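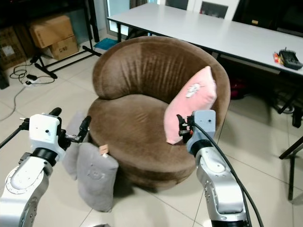

Written by the service desk at Aksoy — October 31, 2019

About our workshop

Aksoy is a small company which sets up and looks after two-armed robots. We do not build them. Our customers buy the machine from a maker, or they inherit it from another department, and then they call us because one gripper closes crooked or the left arm stops at the same place every morning. We started with one customer, Goltard, a furniture rental house, and we still take care of their machine. Today we have 14 machines under contract, all of them with two arms and two-finger grippers.

Many visitors to this page ask what exactly we do in a normal week. It is easier to explain with one machine, the one we call Wulus.

How we set up Wulus

Wulus is used for household tasks, mainly with soft things: pillows, towels, folded clothes. Soft things are harder for a gripper than a metal block. A block is either held or not held. A pillow can be pressed by the fingers and look held, and then it slides out when the arm goes up. For this reason we do the final adjustment on real furniture and real pillows, on the tile floor of our workshop. An armchair with a round back is very good for this work. The arm must come over the seat without its wrist touching the backrest, and the fingers must reach the low corner of a pillow that leans against the inside.

We begin with the zero position of each joint. Then we check the fingers. They must meet in the middle, and the pads must be flat against each other. We close the gripper on a strip of paper and pull it, first at the tip and then near the base. If the paper comes out easily at one end, we loosen the pad, turn it a little and start again. After this comes the closing force. For pillows we set it lower than the maker suggests and we make the closing slower.

The cable on the outside of the arm takes more of our time than customers expect. It needs enough slack for the wrist to turn fully to both sides, but a loop that is too big will catch on a chair arm or a table corner. We turn the wrist by hand with the power off and look at the cable at both ends of the movement. Only after that we fix the clamps.

The last part is a run of 186 grasps, half for each arm, with pillows leaning at different angles. We write down every miss. A machine goes back to the customer when there are no more than six misses, and the misses must not be all on the same side.

Care and repair

Every machine under contract gets a visit each September, before the busy season of most customers. We clean the finger pads with a damp cloth (no alcohol, it makes the rubber hard), check the screws of the wrist housing, and look at the cable jacket where it bends. Lint is a common problem with fabric work. It collects between the finger and its guide, and the gripper then reports that it is closed too early.

If a machine stops between visits, please do not move the arm by force. Press the stop button, note the number of the error and write to us. We answer within 24 hours on working days — often the same afternoon. For most faults we can guide you in writing. For a damaged cable or a worn wrist we ask you to send the part, or we come.

Where we are

Our workshop is in Nidar, on the ground floor, with parking for a van at the back door. Customers are welcome to be present when their machine is adjusted, and we prefer it. Please bring the objects which your machine must handle every day, also the old and badly shaped ones. Visits are by appointment only.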